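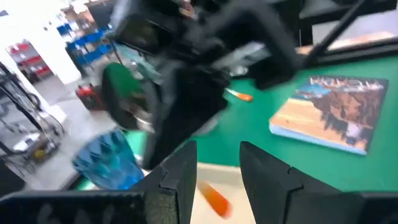

Le modèle bleu à facettes de chez Darnano, sur la table verte.

Je me méfie des objets qui veulent passer pour du cristal. Ma grand-mère en avait une vitrine entière, on n'avait le droit d'y toucher qu'à Noël, et j'en ai gardé l'idée qu'un verre taillé est quelque chose qu'on ne s'achète pas sur un coup de tête à 25 euros la paire. C'est pourtant le prix des Darnano « effet taillé ». Yamila Sosa m'en avait dit du bien, plusieurs lectrices aussi, et j'ai fini par commander les bleus.

La fiche produit d'abord. Elle parle de « gobelet » dans le titre, de « coupe » dans le descriptif et de « verre à cocktail » dans les avis clients. La matière est « de qualité supérieure », point. J'ai écrit au vendeur pour en savoir plus. On m'a répondu très poliment, en me recopiant la fiche. Quand une marque est fière de sa matière première, en général elle la nomme dans la première ligne.

La contenance annoncée est de 215 ml. J'ai vérifié au verre doseur : on y arrive, mais à ras bord, au point qu'on ne peut plus soulever la chose sans en mettre partout. En usage normal, comptez nettement moins. C'est juste pour un jus de fruits du matin, correct pour un apéritif, trop peu pour de l'eau à table (chez nous on passe le repas à resservir). Côté poids, 84 grammes sur ma balance de cuisine. C'est léger, et à la première prise en main j'ai eu un petit moment de déception. On s'attend à sentir quelque chose, avec un décor pareil.

La couleur, je dois reconnaître qu'elle est réussie. C'est un bleu translucide qui va du cyan assez vif à une teinte plus profonde selon l'endroit, et les facettes attrapent bien la lumière. Sur notre vieille table verte je craignais le pire et le mariage passe plutôt bien. Sur une nappe blanche c'est plus banal. Par contre, dès qu'on y verse autre chose que de l'eau, tout devient bizarre : le jus d'orange prend un air de médicament, et un vin rosé là-dedans, je ne le souhaite à personne. Il existe d'autres coloris, que je n'ai pas essayés.

Les facettes ont un deuxième effet dont les avis enthousiastes ne parlent guère, c'est le nettoyage. Le calcaire se dépose dans les creux, et notre eau est dure. Un chiffon passe par-dessus sans rien enlever. Il faut une petite brosse, du vinaigre blanc, et de la patience. La marque les dit compatibles avec le lave-vaisselle « en programme doux » ; j'ai tenté, ils en sont ressortis avec un voile qui est parti à la main. Depuis je les lave à l'évier, ce qui m'agace pour des verres de tous les jours.

Au rayon des bons points, la prise en main est sûre, même avec les doigts mouillés, le relief y est pour beaucoup. Et le pied ne bascule pas facilement. Haris Khattak, qui déjeune chez moi une fois par mois et qui parle avec les mains, n'en a pas encore renversé un seul. Le bord est un peu épais à mon goût - on le sent à la lèvre - mais sans arête ni bavure.

L'empilage, n'y pensez pas. J'en ai glissé un dans l'autre pour gagner de la place dans le placard et j'ai mis un bon moment à les séparer, avec de l'eau tiède en bas et un glaçon en haut. Le carton d'origine est bien calé, gardez-le si vous déménagez ou si vous ne les sortez que l'été.

Pour comparer, j'avais déjà les Olledberg, lisses, sans aucun charme, qui passent en machine tous les soirs et s'empilent comme il faut. Ce sont eux que j'attrape sans réfléchir. Les Darnano, je les sors quand il y a du monde, et on me fait à chaque fois un compliment. Naheed Hashmi m'a même demandé si c'était de famille. J'ai laissé planer le doute.

Est-ce que ça vaut 25 euros ? Pour 2 verres, je trouve cela un peu cher, surtout quand le vendeur refuse de dire en quoi ils sont faits. À moitié prix j'en rachèterais sans discuter, et je surveillerai les soldes. Si vous avez une eau douce et que vous aimez faire la vaisselle à la main, montez ma note d'un cran.

Pour : la couleur, la prise en main, la stabilité.
Contre : la fiche produit évasive, le calcaire dans les facettes, l'empilage, la contenance utile.
Note : 2 étoiles et demie sur 5.

Mise à jour d'avril : toujours pas d'ébréchure, mais le voile revient plus vite qu'avant sur celui qui sert le plus. Je laisse la note telle quelle.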